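There is a particular kind of quiet in the bathhouse at Ferkberg, and I had been missing it since last November.
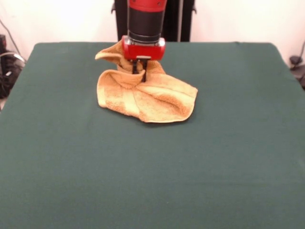
Amarachi Jibrin
Travel writer

You pay your 15 at the hatch, you hang up your coat, and then (bliss!) you sit.
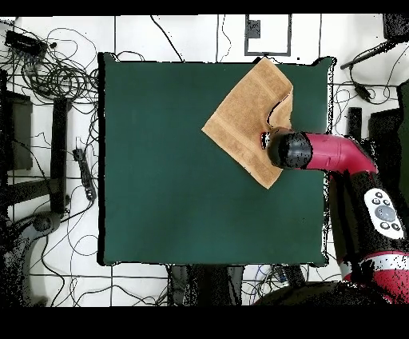
The springs have been used since 1363, and the benches feel nearly as old. 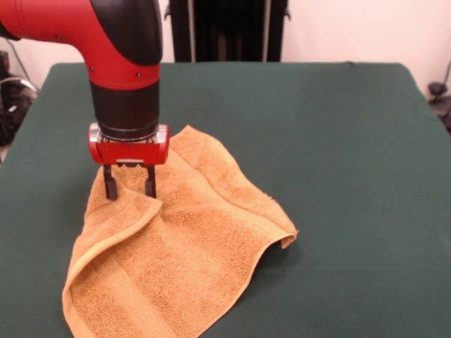 Go in the evening, Valdis Sproģis told me, when the stone has warmed through.
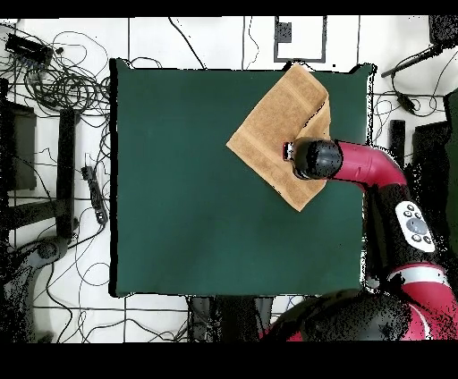 So I went back after supper, and stayed far too long.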